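Nesasthorpe Parish Library
Meeting of the Computer Services Group
Minutes, September

Present: Abdelghani Bouazza (chair), Lesel, Prado, Zonel, and the branch manager. Minutes taken by the branch manager.

The meeting opened at 6:30 p.m. The minutes of the previous meeting were accepted with one correction: under item 4, "server closet" should read "supply closet."

1. Matters arising

The lock on the supply closet has been replaced. Two keys are held at the front desk and one by the chair. The request for a second phone line remains with the county and no reply has been received.

The sign on the quiet study room still shows the old opening hours. Branch manager to order a new insert.

2. Public computer replacement

The chair presented the written report on the public desktops, copies of which were sent out before the meeting. The desktops in the main reading room no longer meet the minimum requirements for the current catalog client. Start-up time, measured from power-on to the login page, averaged 72 seconds on the older machines. The report considers two courses: full replacement, or an upgrade of memory and storage in the existing cases. 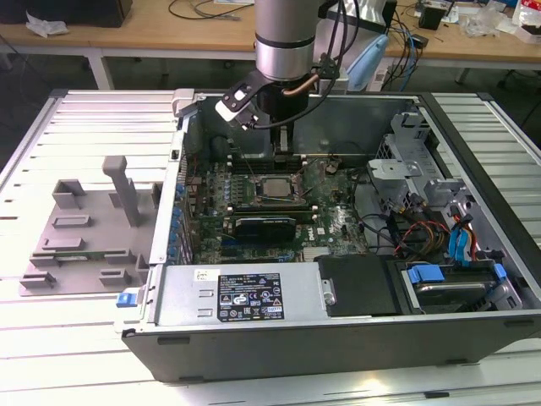

Full replacement was costed over a four-year term and exceeds the amount set aside for equipment this year. The upgrade can be met from the current budget with a small balance left over. The report recommends the upgrade, with full replacement to be entered in the next four-year plan. Prado asked whether the existing power supplies would be kept. The chair confirmed that they would, subject to a load test on each unit.

Zonel asked that the local drives be erased before disposal and that a record be kept by serial number. Agreed. The record will be filed with the equipment register.

Resolved: that the upgrade proceed in two stages, beginning with the machines nearest the reference desk. Moved by Prado, seconded by Lesel. Carried.

3. Session limits and booking

The booking software currently allows one session of 60 minutes per card per day, with an extension if no one is waiting. Lesel reported that the extension prompt appears two minutes before the end of a session, and that patrons filling in long forms have lost their work. Moving the prompt to ten minutes requires a change in the administrator settings only.

The branch manager reported 78 complaints or comments about the computers since the last meeting. Most concerned the session limit. The remainder concerned slow printing and the height of the chairs at the end of the row.

It was agreed to move the prompt to ten minutes and to leave the session length as it is until the upgrade is complete.

4. Headphones and peripherals

The stock of loan headphones is down to a handful of working pairs. The branch manager proposed buying wired sets with a standard plug and discontinuing the wireless sets, which are returned uncharged and cannot be lent again the same day. A small number of USB extension leads would also be bought so that patrons can reach a port without moving the tower.
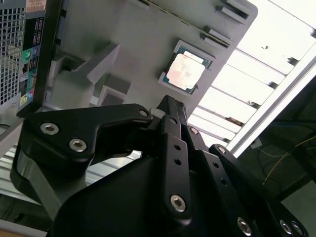
Zonel objected to dropping the wireless sets altogether and asked that two be kept for patrons with hearing aids, as the wired type presses on the ear. The objection was accepted. Two wireless sets will be kept at the desk, charged overnight, and lent on request.

The spending limit for headphones and leads together was set at $500. Any amount above this is to come back to the group.

Resolved: that the purchase proceed on this basis. Moved by Zonel, seconded by Prado. Carried.

5. Printing

The price per page has not changed in several years. The supplier has given notice of an increase in toner costs. Prado circulated a comparison of neighboring branches. The group did not reach a decision. Some members favored a small increase for color only, others an allowance of free black-and-white pages per card per week. Prado to bring figures for both options to the next meeting.

The stapler at the release station is missing again and will be replaced with one on a chain.

6. Dust and ventilation

Lesel reported that the row along the south wall runs warmer than the others. The towers there stand directly on carpet and the desk panels restrict air movement behind them. The fans were audible from the reference desk on several afternoons.

Lesel recommended raising the towers on stands, cleaning the fans and heatsinks twice a year, and adding the work to the building maintenance schedule. The cleaning should be done outside opening hours with the machines unplugged. Compressed air is acceptable if the fan blades are held still. Agreed, with the first cleaning to be combined with stage one of the upgrade.
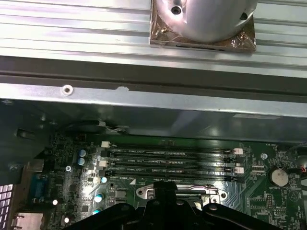 Item 6: Heatsink fins.

7. Staff training

One hour of training on the new catalog client will be offered before the branch opens, on 3 separate mornings, so that desk cover is maintained. Attendance at one is sufficient. Lesel will prepare a one-page guide covering login, holds, and password resets.

8. Any other business

The chair noted that the wireless network name still includes the former branch name. It will be changed at the same time as the guest password, and notices will be posted at the entrance a week beforehand.

Action list

Branch manager: sign insert, headphone and lead order, booking prompt setting.
Prado: printing figures.
Lesel: tower stands, cleaning entry in maintenance schedule, staff guide.
Zonel: drive erasure record.
Chair: load tests, network name.

The meeting closed at 7:50 p.m. Date of next meeting to be confirmed by email.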